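The Long Way to Teach a Robot to Stir

My grandmother taught me to make dumplings by standing behind me and putting her hands over mine. I must have been seven. She didn't explain anything, and I doubt she could have told you how thick the dough was supposed to be or how hard you press to seal it. She pressed, my fingers went along for the ride, and after a few dozen ugly ones I could do it with her hands taken away. I've been thinking about her a good deal this past year, because I've spent most of it doing the same thing to a machine, and I've come around to the view that her way is the right one and that we are all in much too big a hurry to get past it.

I should say where I sit. I work for a small outfit called Putel, and my job, when you strip the title off it, is showing robot arms how to do things around a kitchen. Sometimes I take hold of the arm and move it through the job (we call that hand-guiding, and it's a lot like leading a very heavy, very polite dance partner). Sometimes I sit a few feet away with a controller and drive it from there. Either way, the motions get recorded, and a program learns from the recordings. The August before last I didn't know one end of a gripper from the other. I used to run a school cafeteria, which is why they hired me, and I'm still a little surprised by it.

There's a school of thought, and I hear it at every gathering I'm sent to, that people like me are a temporary embarrassment. The idea is that showing a robot by hand is slow, it's expensive, people get tired and sloppy, and the sensible future is one where the machine practices by itself in a simulated kitchen a million times over while everybody's asleep. I understand the appeal. I've done 200 demonstrations of spooning rice from a pot into a bowl, and somewhere past the middle of that run I'd have handed the job to a passing dog. But I think the argument leaves out what the slow way gives you, and I'd like to make the case for it while somebody is still willing to pay me.

The hand knows things the mouth doesn't

When I started, I was asked to write down how a person stirs a thick soup. I'm a good writer of instructions. I wrote kitchen procedures for years, and teenagers followed them and hardly anyone got burned. So I wrote a page and a half on stirring, with the angle of the spoon and the speed and when to scrape the bottom, and I was rather proud of it.

Then I drove the arm through the same job by remote, and I watched the recording back with Shafiq Saha, who looks after the learning side of things at our place and has more patience than anyone I've ever worked with. He stopped it early on and asked why I'd slowed down there. I didn't know I had. We looked at it again, and I'd slowed because the spoon was coming up on the wall of the pot, and I'd tilted it a little so it would slide along the side and not knock. It wasn't in my page and a half. I'd been stirring soup for forty years and had never once noticed that I do it.

That sort of thing happened all week. I let go of a spoon a hair later than I need to. I come at a lid from the side. When I set down something heavy, I let one edge touch first, and then I let the rest follow, the way you'd lower a sleeping child into bed. You can't write a rule for what you don't know you're doing, and you can't very well put it into a simulation either. It only comes out when a person does the job and something is paying attention.

A real counter is worth a lot of tidy ones

The second thing I'd say in favor of the slow way is that it has to happen somewhere, and the somewhere matters. My first demonstrations were done on a bare gray table with one bowl and one spoon. They went beautifully. Our arm learned that bowl and that spoon on that table, and then we moved it across the hall and it behaved like a man who's woken up in the wrong hotel.

I had a long and friendly argument over this with Imre Csizmadia, who runs the teaching floor at Skerurden and has been at it far longer than I have. His people like things plain to begin with. You keep everything still and change one item at a time, so that when something goes wrong you know what to blame. He told me he'd once thrown out 66 recordings in one afternoon over a dish towel that had wandered into them. I see the sense in that, I do, and I wouldn't want to be the one to tell him he's wasted his career. But I ran a kitchen, and I never saw a counter with one thing on it that stayed that way through breakfast. Somebody wants tea. Somebody makes toast and leaves the cutting board out. An arm that can only stir in an empty room is going to be a disappointment to whoever brings it home.

So these days I do my showing in among the clutter, and I'd ask anybody starting out to try the same, even if it hurts your numbers at first. Mine took a beating. Our little arm, which we call Herath for reasons that go back before my time, managed the spoon job 70 times out of a hundred on the bare table, and when we first moved to a proper counter I didn't have the heart to write the figure on the whiteboard. It took another 266 demonstrations to climb back to where we'd been. I did most of them myself, with the radio on, and I reached around the canisters and came in high over the cutting board, and I did it a bit differently each time, the way you would at home without thinking about it.

What changed, I believe, is that the arm was finally being shown the part of the work that had been missing, and that part is mostly getting there. Picking up a wooden spoon is no great trick once your fingers are around the handle. The trouble is everything between where your hand was and where the handle is, and which way the handle happens to be leaning today, and whether your wrist has room to turn when you arrive. People solve that so quickly it doesn't feel like solving anything. When you have to do it through a controller, with two stiff fingers and no feeling in them, you find out how much of cooking is really just moving politely through a crowd.
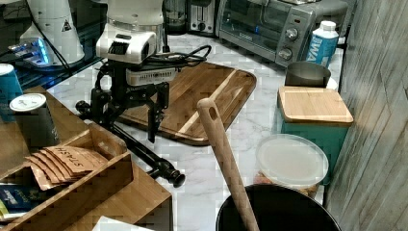
What we owe the people holding the controller

I said I'd make a case, and the last piece of it has to do with the folks who do this work, because I'm one of them and I'd be sorry to leave us out.

If you treat showing as a chore to be gotten rid of, you'll hire for it that way. You'll bring in whoever is cheapest, sit them down for long stretches, and pay them by the recording, and you'll get recordings made by people who want to go home. The arm will learn that too. I've seen it in my own work. Late in the day my motions get short and jerky, I cut corners on the way to the pot, and a month later there's Herath cutting the same corners, and I feel like a parent who's heard her own bad language come back at her from the back seat.

A firm called Anska, where a friend of mine works, went the other way and started hiring retired cooks and a couple of former home health aides. They work mornings only and they're allowed to say when a setup is foolish. She tells me they argue constantly, mainly over whether a spoon belongs in the pot or beside it, and that it's the best teaching she's been around. I would dearly love to sit in on one of those arguments. I have opinions on the spoon.

I don't think every task needs a person's hands on it forever. Shafiq has shown me simulated practice that I couldn't tell from the real thing, and there are jobs I'd be glad to see go that way, the rice being first in line. What I'd ask is that we stop talking about the hand-shown part as the scaffolding. Let the machine practice all night if it likes, but start it off with somebody who has cooked a lot of dinners, on a counter where dinners get cooked, and give that person a decent chair and an hour for lunch.

My grandmother never got faster at teaching, by the way. My cousins came along after me, and each one got the same hands over theirs and the same pile of ugly dumplings, which we ate that night with too much butter. I'm making them with my own granddaughter now. She's still at the ugly stage, and her seals come open in the water, so I'll be standing behind her for a while yet.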